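塑料拼插件 图集 桌面小件整理

先说一下,这页是赶着传的,周一晚上理了一半,剩下的慢慢补。文字写得急,有错别字大家将就看。

东西是两批凑起来的,一批Lodano的旧套件,一批后来在Lowther那边散买的。盒子早没了,说明书也没了,只剩一个拉链袋,袋子上写着2719,应该是货号,查了半天没查到。花了162块,含运费。贵不贵的不说了,反正颜色是真喜欢。

分类的办法试过好几种。按颜色分,好看,但是找起来慢。按大小分,小的全沉底。现在是按“怎么接”来分:带孔的一堆,带槽的一堆,杆子销子一堆,剩下不知道归哪儿的先放着。够用了。

底板单独放,太占地方。杆子类的最容易丢,找个带盖的小盒,别用敞口的,上次滚到柜子底下,拿尺子扒拉了好久才出来。

下面是还没装盒的几件,紫色方底板上立着绿色的框,地上有深色的L形托架、红色的细杆,还有棕色的T形块。红杆上粗下细,有个台阶。托架和T形块都带孔,归“带孔”那堆。 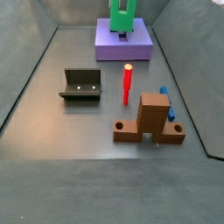
Gaven留言说按接法分他也试过,头一个月挺好,后来家里小孩一玩就全乱了,最后还是回到按颜色,小孩自己能收。他还说孔的大小最好也分一下,同样是带孔的,粗细差一点就插不进去,硬插会发白,再用力就裂了。

这个说得对,我也裂过,裂了2个,都是浅色的。深色的不知道是料不一样还是运气好,一直没事。孔的大小这个我回头拿卡尺量一遍,量完补在这页下面。

底板这类的补两句。厚的比薄的好用,压得住,上面立高一点的东西不容易倒。薄的那种放久了会翘,尤其夏天靠窗放,别问我怎么知道的。擦灰用干布就行,槽里面的灰拿旧牙刷刷,湿布擦完一定要晾透在装盒,不然闷出味来。

托架类的,短的好收,L形的不好收,怎么放都占个角。我是两个两个扣着放,背靠背,省一半地方。T形的更麻烦,试了几次,横着躺最省,竖着放盒盖盖不上。

盒子用的是Prirari的分格盒,9格,格子板可以抽掉。优点是透明,不用贴标签也看得见。缺点是卡扣有点松,搬的时候要托着底,别光提盖子,提过一次,全撒了,又重新分了一晚上。要是新买,建议先看看格子深度,浅的那款放不下底板,也放不下竖着的杆子。

标签我后来还是贴了,手写的,字丑。贴在侧面,不要贴盖子上,盖子一换就全错了。

有人私信问卖不卖,不卖,自己还缺件呢。缺的主要是销子,长短都要,颜色无所谓,手里有多的可以换,我这边带孔的小块有富余,底板没有多的。

还没弄完的:量孔径,补齐销子那格,把旧袋子里最后一点倒出来看看。装好盒以后的图十月再传,最近实在没空。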